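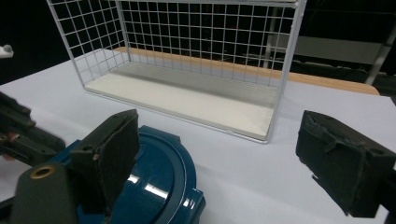 Hillari – Service de presse

Skokville, le 9 septembre 2026 – Hillari étend sa gamme de rangement Dristow à 116 références. Les paniers en fil métallique blanc sont proposés en 7 largeurs et 2 profondeurs, avec une charge admissible de 8 kg par panier. La fabrication est confiée à Wikström. Les fiches techniques – cotes, tolérances, entraxes de fixation – sont transmises aux revendeurs sur demande. Livraisons à partir de février.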